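From: Siu-ming Lu
To: workshop-builds list
Subject: Re: [builds] Glove tracking, second attempt at the folding arm

Akua Essien wrote:
> Read your notes from January. Two things I can't follow. First, why
> cubes on the gloves when the sensors already give you the finger
> angles? Second, how are you getting usable data from a black garment?
> Ours came out as a hole in the depth image every time and we gave up
> and bought white tea towels.
>
> Also, is the Tornia code going to be shared, or is it staying in the
> workshop?
>
> Akua

Akua,

The glove sensors give finger bend and nothing else. They have no idea where the hand is in the room. The cube on the back of each glove carries square tags, and the fixed camera needs a clean view of one face to solve for position and rotation. With a single flat tag we lost the pose whenever the wrist rolled. With a cube there is usually another face to fall back on.

The mount is printed. Version 1 flexed when the hand closed, which showed up as a wobble in the wrist pose. Version 2 has a wider foot and a strap slot on each side. Print it solid. Celeste tried it with sparse infill to save weight and the foot split at the slot.
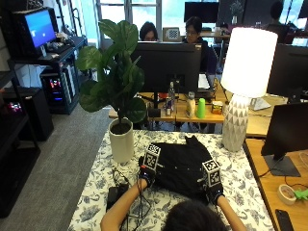

Cable routing matters more than I expected. If the left-hand cables are pulled tight they drag on the cloth during a long reach, and the fold gets a second, unintended tug. Leave slack and keep the box on the table, near the front. Pak-hei wants to go wireless. I would like to finish one thing first.

On the black garment: we had the same hole. We stopped using depth for the cloth and work from the colour image only, with a patterned tablecloth underneath. The outline is then easy enough to pick out. Wrinkles inside the outline are still poor, and a bunched edge is the worst case, as the code treats it as a shorter shirt. Daylight from the windows shifts the threshold through the afternoon, so I now redo the exposure setting before each run and log it with the file.

Current state: 628 recordings, of which 505 pass the check for continuous tracking on both hands. Most of the failures are one hand crossing over the other and hiding the cube. Barbara has a script that flags these from the tag detections alone, so there is no need to sit through the video.

The arm itself is still on the old gripper and will not hold a hem reliably. That is a separate thread.

Tornia will go up once I have taken the hard-coded paths out. The mount files can go sooner - tell me which format you want.

Siu-ming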